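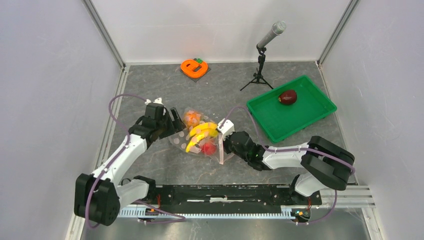
My niece wants to know what I do for a living, and I have settled on telling her that I teach robots to shop for groceries. This is a flattering version. What I mostly do is sit at a bench in Tremthorpe and steer two arms through the same small chore until one of us gets it right, and then I do it again with the banana turned the other way.

The trade has a strange idea of what a good example is. Ask most people who run a collection and they will tell you, with some pride, how many clean runs they logged. We logged 168 in August. Milagros Farías, who runs our floor and is a better operator than I will ever be, threw out 42 of them for being untidy: a fumbled pinch, a finger that closed on nothing and had to come back, a long pause while the person steering thought about lunch. The rest went off to training looking like a ballet.

I think she kept the wrong pile. I have told her so, and she has told me where I can put my opinion, and we still share a kettle.

A plastic bag is a terrible object. It has no proper shape, it slides away when you touch it, and you can see right through it to the thing you want, which makes the eyes cocky. Put some fruit in it and it gets worse, because now the bag has a heavy end, and the heavy end moves. Anyone who has tried to open a produce bag at the supermarket with dry fingers knows that the normal way of handling plastic is to fail at it for a while. You pinch, you miss, you rub the edge, you mutter, you pinch again. That muttering is the skill. We cut it out and then act surprised when the policy grabs air once and stands there like a man who has forgotten why he came into the kitchen.

The case against me is a fair one. Learning systems copy what they are shown, and if you show them dithering they will learn to dither. Trinidad Macaraeg, over at Cilside, once fed a model a week of beginners' runs and got back an arm that hovered over everything with deep concern and picked up none of it. I have seen the clips. It looked like me choosing a melon.

But there is a difference between a dither and a recovery, and telling them apart takes a person who will watch the run to the end with a pencil in hand. Keep the miss if the next try is a sensible answer to it. Drop it if the operator was asleep. That is slow, dull work and it makes the monthly number smaller, so you can guess how popular it is upstairs.

My other complaint is props. We are fond of the red apple, since it is round, firm and polite. I would swap five tidy apple runs for two with a bruised peach in a bag that has already been crumpled by somebody in a hurry. Milagros says peaches leak. They do, and so will the ones in the customer's kitchen.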